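Home Visits Shop Notes Equipment Contact

Open day at Kurkar, Dillbridge

I have been trying to get into the Kurkar demo hall for two years, and on Sunday I finally went. Doors opened at 9:30 and I was in the parking lot at 9:05, eating a bagel in the car like a kid waiting for a water park. We have a decision to make this year about whether our packing room gets a robot with a proper hand on it, and I wanted to stand next to one before I put a number in a spreadsheet.

The hall is bigger than it looks from the road. They had it laid out in 16 stations, and you could wander as you liked, which suited me because I went straight to the back where the hands were. A humanoid-style machine with full hands had the biggest crowd all morning (me included, three times!). Its arms were in fabric sleeves, and I asked about those right away. They keep dust and grit out of the wrist, they wear through, and you buy them as a spare part. I had never once thought of clothing as a budget line. It is now.

The same goes for fingertips. The rubber ones get swapped on a schedule, and the woman at the Drivik table had a tray of old ones you could pick up and squeeze. Some were smooth as a pebble. She told me to plan for 27 sets a year if we ran two shifts on cardboard, fewer if we handled bagged goods. I wrote that on my hand because I'd left my notebook in the car.

Then came the part I really went for, a talk at 11 on what people forget to plan for. The speaker had put in cells for Furukawa, a furniture plant on the other side of Dillbridge, and he went through that project line by line, including the bits that went badly. Floor came first. They had priced the machine down to the last bolt and left nothing for the surface under it, then found that their old slab was uneven between two pours. They ended up losing a week. His advice was to walk the route with a long level before asking anyone for a quote, and to decide early where the taped line goes, because the taped area is always larger than you drew it. Theirs came to 300 square feet. The space they had set aside was 158.

I asked him about lighting and he laughed and said he could do another hour on it. Glare off a shiny floor can bother the cameras, so he tries new flooring samples under the real lamps before ordering. We have those big bare fixtures in the packing room, so that went on the list too.

Lunch was a taco truck, very good, long line. I got talking to a couple who run a small bakery supply business and are where we were last winter, still deciding between a simple two-finger gripper and something fancier. They were leaning simple. After seeing both kinds work through the same bin of mixed boxes I can see the case — the simple one was quicker on anything square, and it costs a lot less to keep going. I still want the hand! But I'd want to rent one for a month first, and Kurkar does rent, with the setup visit charged separately.

What I'm taking back to our own meeting in January: a line for sleeves and fingertips, a line for floor work, money for tape and lamps, and the rental quote. I'd also like two of our packers to come to the next open day, as they'll spot things I won't.

Parking is free, the coffee is by the side door, and wear comfortable shoes.

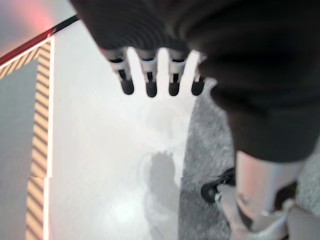
Should floor work be in the same budget as the robot?

Put it in the same request but on its own line. The floor usually has to be finished before delivery, so that money gets spent first, and a separate line lets you approve it early without committing to the machine.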